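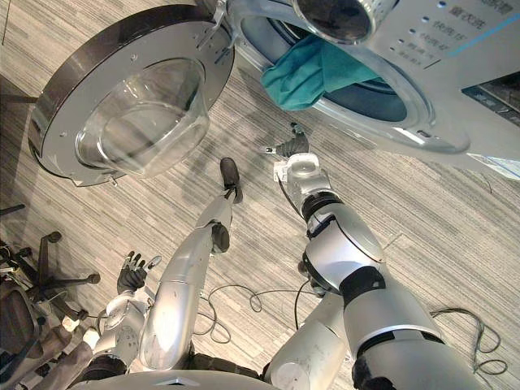
The front loader with its door open and a teal cloth over the lip of the drum.

Laundry room, progress report for November
Prepared for the Lallmont fund by Ruxandra Toma, Derkuven House

We have had a really good few weeks and I'm so pleased to be writing this one! The laundry room has been open to residents every day since the last report, and we have put 409 loads through, against 23 in the trial week.

Your grant paid for the plumbing, the drain and the first stretch of shelving. Modise did the pipework and came back to move the tap, which was too close to the wall for anyone to get a bucket under (my mistake on the drawing, and they were very kind about it). That brought the plumbing bill to £930, still inside the budget line.

The short wash, marked 快洗15 on the panel, is everyone's favourite. The programme names are all in Chinese, so Mrs Cletard's daughter has written us a card with the English next to each one, and it now hangs by the door in a plastic sleeve. The heavy wash, 强力洗, is mostly used for bedding and the kitchen cloths.

We have asked people to leave the door open after a load and to wipe round the rubber seal, where fluff and hair grips collect. Most do. The notice needs to be bigger.

Spent since the last report, apart from plumbing: £106 on powder, pegs and two drying racks. Receipts are attached.

Still to do in November:
Second shelf, at a height people can reach from a chair
Hooks for the bags
Booking sheet for Saturdays, which are packed

You would be very welcome to come and see it. Mornings are best, and there is usually a pot of tea going next door.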